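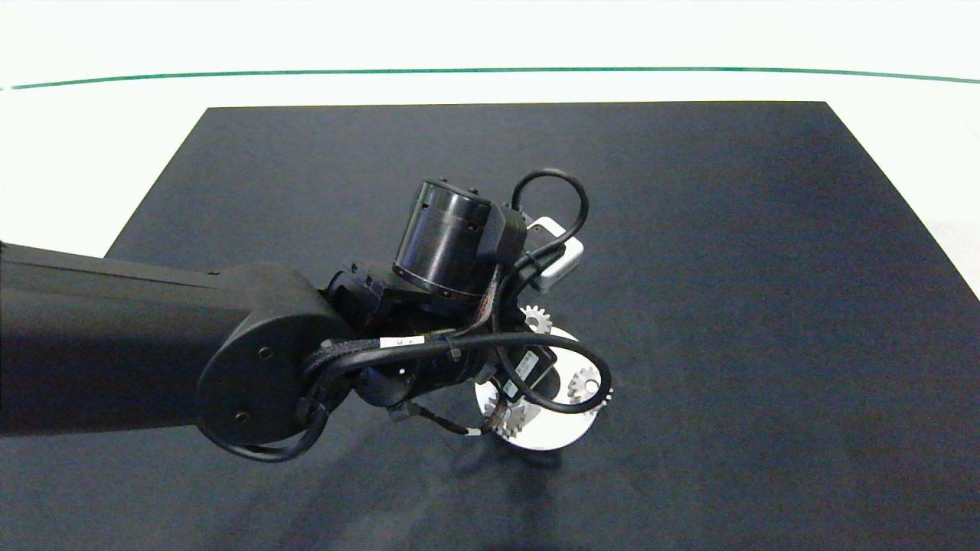

Stenedham Clock Tower Repair Fund: Frequently Asked Questions

Why has the clock stopped striking?
The striking train was taken out of service after an inspection found worn parts. The dials still show the correct time.

How much has been raised?
The fund stands at $2,597, given by 134 donors. Donations of any size are accepted at the Town Office.

May I visit the tower during the repairs?
No. The stairs – 55 steps, with a low rail – are closed to the public until further notice. 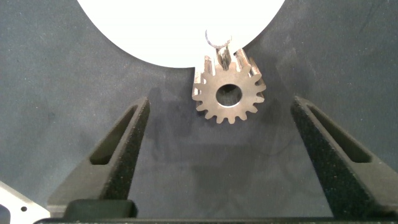 STENEDHAM, January – The Town Office has received many questions on the replacement of parts. The answers that follow reflect current policy.

Will the original gears be kept?
Wherever a gear can be safely cleaned and used again, it will be. Parts that must be retired will be labeled and stored at the Pastville Museum.

Will the bell ring at night?
The bell will be silent from 10 p.m. to 7 a.m. Residents within 42 yards of the tower will be notified in writing before any test.

Can a donation be refunded?
Refund requests must be made in writing within 30 days and must include the receipt.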